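Teaching a Pick-and-Place Task by Remote Control: Our Table Setup, Start to Finish

Posted by Xuelian Bai
Jun 11, 2022
Filed under: Teleoperation, Tabletop tasks

If you've never driven a robot arm with your own hands, you are in for such a good afternoon! The first time the follower arm copied my wrist turn I laughed out loud. These are the steps we use for our kitchen-table tasks, where the arm picks up play food and puts it on a plate or in a bowl. You'll need a leader (the small arm you hold, or a hand controller), a follower, and a recording program. Ours is Clullard, but the steps carry over to most others.

Step 1. Write the task in one sentence

Do this before you touch anything. "Put the banana in the blue bowl" is great. "Clean up the table" is a whole month of work, and you'll get 43 different versions of it from the same person. Tape the sentence next to the driver's seat.

Step 2. Lay out the table

Use dishes in different colors so the sentence can name them. Plates should lie flat and well inside the arm's reach. Put out a few things the task doesn't use, too. A policy trained on a bare table gets lost the moment somebody leaves a bottle out (ask me how I know).

Play food is wonderful for this. It's light, it survives being dropped, and the odd shapes make you think about your grip. Bananas want to be picked up across the middle of the bunch. A slice lying flat is much harder, so come straight down and close slowly.

Step 3. Match the poses

Bring the leader to the same pose as the follower before you connect them. If they disagree by more than a little, the follower will jump to catch up. Keep one hand near the stop button for the first 2 seconds after connecting, every single time, even when you've done it all week.

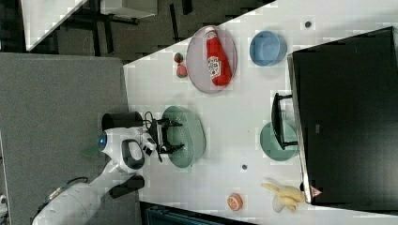 Once you're connected, spend a few minutes just moving. Hover over a plate, drop down until the fingertips are close to the rim, come back up. Open and close the gripper in the air. You want your hands to forget about the leader before you start recording, and it happens faster than you'd think.

Step 4. Record your first episodes

Start from the same home pose each time and press record while the arm is still. Then:

Move over the object at a steady height.
Line up the fingers before you go down.
Close, wait one beat, lift.
Carry it over the dish, lower, open.
Go back home and stop recording.

That one beat after closing matters a lot. Han-gyeol Lim watched my early recordings and spotted that I was lifting while the fingers were still closing, and the policy had learned to do the same thing, only worse.

If you miss a grasp, don't panic! Back off, line up again and finish. Keep a handful of these recoveries in the set. Throw out anything where you bumped a dish hard or sat there thinking with the arm frozen.

Step 5. Move things around

After every few episodes, shift the objects. Turn the banana. Swap two plates. Small changes at first, then bigger ones. Our last set had 519 episodes, and the best 38 came from an evening when we moved something after every run.

Step 6. Watch before you train

Play everything back at double speed and look for long pauses, jerky starts, and episodes where the object was already in the dish when recording began. We label each one "keep," "fix" or "drop" in the notes field.

Watch your cables while you're at it. If a loop near the gripper pulls tight when the wrist turns, give it more slack before the next session.

Next up in August: the same task with two drivers taking turns, and how to tell whose episodes the policy likes better. Send me your table layouts in the meantime, I love seeing them!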